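Manora bronze medal, no case — worth anything?

2 min read

Picked this up in a box lot in November, paid 49 for the whole box. Most of it was junk: foreign coins, two bent spoons, a tin of buttons. But one big bronze medal at the bottom. 71 mm across, heavy. One side is a lighthouse with a ship passing, other side is a wreath and the word MANORA and then a name I can't make out, looks like it was scratched off or worn. Edge has a tiny stamp, a horn shape, and the number 339.

No case, no papers. My uncle says it's a shipping company medal, given to officers. A guy at the Milby coin fair offered me 4 bucks over what I paid for the box and got kind of annoyed when I said I'd think about it. So now I'm wondering.

Should I clean it? It's dark brown with some green in the letters. And does the number mean it's a limited run?

Jaime Rocha

3 comments · 12 shares

Efe Garba

DON'T clean it. No polish, no vinegar, no baking soda, nothing. The brown is the patina and that's what buyers pay for. Seen plenty of nice medals ruined by somebody with a rag and an hour to kill.

The green is a different matter. If it's hard and smooth leave it alone. If it's powdery and comes off on a toothpick that can be bronze disease and it will spread — keep the medal dry and away from your other stuff, and get someone who knows to look at it.

Horn stamp on the edge is usually a mint mark, cornucopia, Paris mint. Look right next to it with a loupe, there should be a word, BRONZE or similar. For photos use daylight from the side, no flash, and lay it on something plain. Both faces plus the edge. Then people here can tell you alot more.

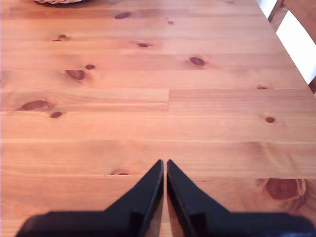 Pine tabletop, varnished

The 339 might be a series number or might be somebody's inventory number punched in later. Is it the same depth and style as the mint mark? If its crooked or shallower I'd guess later. Doesn't kill the value but it's not a limited edition then either.

The name being gone hurts more. Award medals sell on the name. A blank or a rubbed out one goes for less, sometimes a lot less.

evitz_collector

had one like this, sold it. got decent money but mine had the box. look for a box

tokens_and_tin

Agree with Efe on cleaning. Not sure about the officers story tho — could be, but shipping lines also handed these out to passengers and agents, and family stories get bigger every year. Check old auction catalogs, search the size and "lighthouse" together, not just the word on it. Most listings are badly titled.

And the guy at the fair offering you right away tells you he thought he could flip it. Get a second opinion before you sell, a different dealer. Store it in a paper or mylar flip, no soft PVC ones, they go sticky and leave green gunk.

Was this helpful? 17 votes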